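Rapport de projet, octobre 2018
L'automatisation de la plonge chez Kelton

Notre groupe a étudié la cuisine du personnel de Kelton, où la plonge est en partie confiée à un bras fourni par Wubshet. Nous avons interrogé 2 équipes. L'entreprise compte 445 salariés et lave environ 200 tasses par jour.
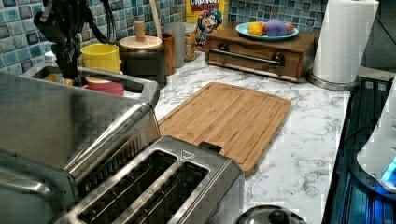
Qui garde la main sur le travail ? L'équipe de cuisine, qui fixe l'ordre des tâches et peut arrêter le bras à tout moment.

Les horaires ont peu bougé. Les gestes répétitifs diminuent, mais la surveillance prend du temps — surtout le matin. Deux employées regrettent de ne pas avoir été formées avant l'installation.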